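Kalham cell: progress report to Lerholm, May

Work this period went on the simulated copy of the Kalham handling cell, which Lerholm pays for and which we still don't think is ready to stand in for the hardware. Gumetti's setup tool reported a clean calibration. We have learned to check.
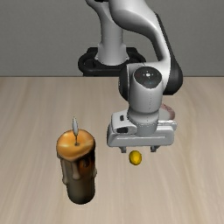
Our quarrel is with the approach height. The tool takes one clearance value for the whole table, and I doubt one value will do. With a small yellow item and a candle many times its size on the same tabletop, a hover that suits the first says little about the second. I have asked for a clearance per object. Gumetti says it is on the list, as it was last time.

What was changed:

1. Tool offset re-entered by hand after the import rounded it. The open gripper is now our reference pose for every check.
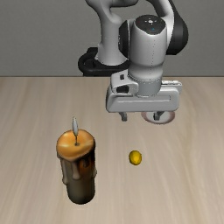
2. Rest pose moved back. The old one left the hand over the dish, and the overhead check kept failing for reasons unrelated to the arm.

3. Reset script rewritten. It now reloads the table layout and the arm together, and 100 resets in a row finished without an error message. That shows the script runs. It doesn't show the layout is right.

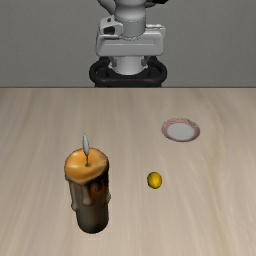

Refugio Pacheco thinks I am being too hard on it, and writes that a cell which resets cleanly is more than we had in the spring, and that the finger settings can be tuned later. Perhaps. I would sooner tune them before the 2,000-run trial than explain the results after it.

The hand view is what we will use for centering. A lemon sitting slightly to the right between the fingers is the sort of offset the tool calls acceptable, and we want that limit tightened.
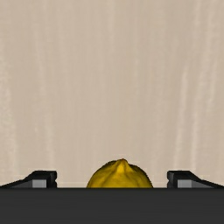 ŘÍHA, May. The maintenance log stands at 123 entries, 70 of them closed. Most of the open ones concern finger friction and the wrist limits. We ask Lerholm to hold the trial payment until the friction entries are closed and the offset check has been repeated by someone outside our group.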